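Planner takes the scenic route with two arms over one belt
Forum: Motion Planning

stemusden_66
Left arm waits, right arm works the far end of the belt. Since I moved to Lustix the right one plans a full shoulder flip for a 10 cm move. Same seed, same goal. 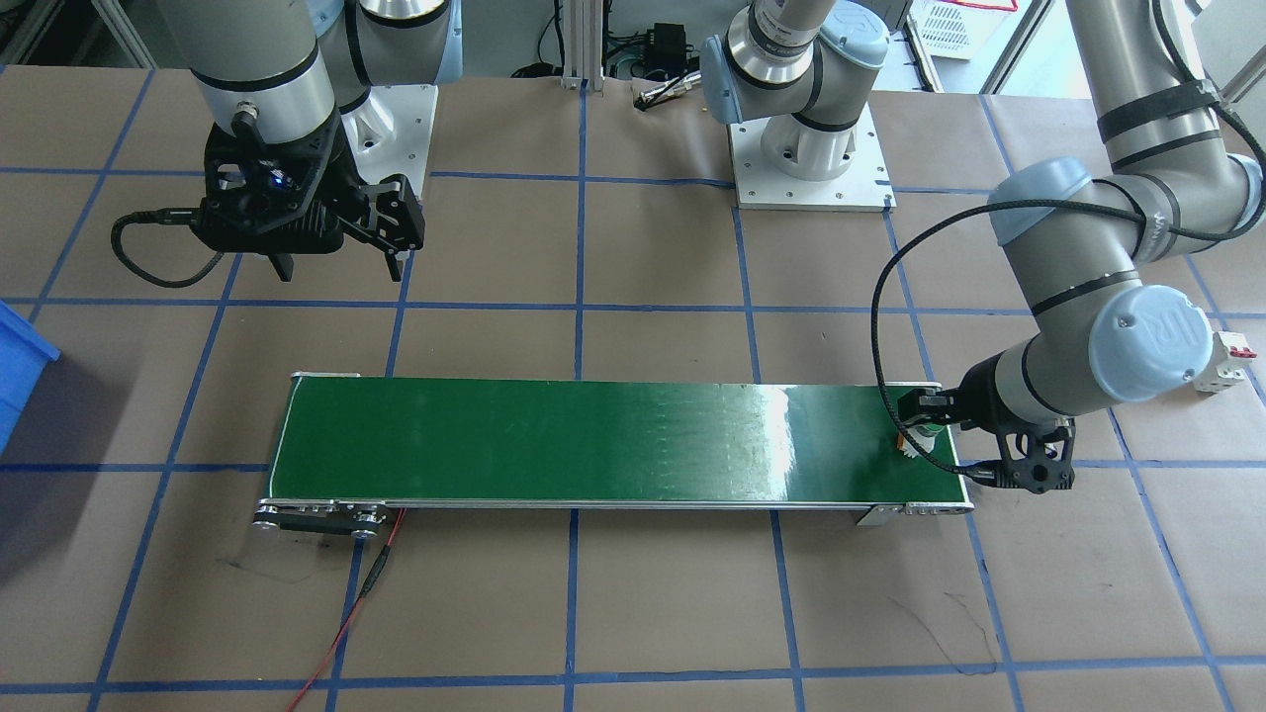

Yaneth Ayala
Your joint limits are still plus or minus 360, aren't they? Clamp them and the flips go away.

marulanda
Disagree. Clamping hides it. Check whether the gripper cable is in the collision model – my guess is the planner thinks it has all the room in the world.

stemusden_66
It is not in the model. I was going to get to that.

Yaneth Ayala
Clamp first, model the cable on Saturday. Some of us have belts to run.

marulanda
And some of us have bought cables.

stemusden_66
Clamped. 10 plans, one flip. You may both gloat.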